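Estarow Round Plates in Pink and Light Blue

I've been selling the Estarow plates since the shop was one shelf and a cash box, and I still get excited when a new carton turns up (July is usually when we restock, if you're waiting on a color). They're plain and round, and they come in a bunch of colors, but the pink and the light blue are the two I'd buy first. I have both at home, and they get used for toast, cake, keys, seed packets, whatever needs a spot to land!

Each one weighs 300 grams, give or take a little, so a stack of 8 is easy to carry to the table in one trip. The rim is low enough for a sandwich and just high enough that peas stay put. You can order singles or mix your own set, and the price per plate is the same either way.

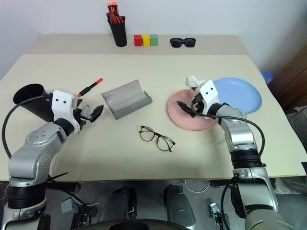

Pink in front, light blue behind, on a pale beige tabletop.

I love these two together. The pink is warm without being candy-bright, and the blue calms it down, which is why I keep talking people into one of each when they came in for a matching set. If you'd like something darker next to them, the Madis bowls go nicely, and the Brendar mugs do too (the gray ones especially).

A few things people ask me at the counter. Yes, they go in the dishwasher, top or bottom rack. Yes, they stack, and a folded napkin between plates is a nice idea if you're packing them for a move. No, I can't do lids, sorry! I've asked Estarow twice. Tomato sauce will come off with warm water and a soft sponge, so please skip the scouring powder, it dulls the finish and then you'll be sad and I'll be sad.

Ordering is simple. The pink is item 44 and the light blue is item 301, and you can add either one to your basket or call us in the morning before it gets busy. Pickup is at the Nasrallah counter, side door, and we wrap everything in paper. Returns are fine for a month if the plates haven't been used. Bring the receipt if you can find it, and if you can't, come by anyway and we'll look up the order.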